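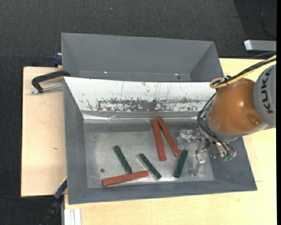

**Figure 3.** Metal bin with red and green bars on its floor.

### 3.2 Wear and settling

Bars put into a sloped bin seldom lie the way a tidy person would lay them. Over 264 fillings at the Grelley workshop, neat parallel rows came up 16 times, and Böttcher suspects a colleague of helping. Scraped walls may matter too - we compared worn bins with new ones from Dzene and found a small difference, smaller than the one between Monday and the rest of the week. Section 4 takes up bar length.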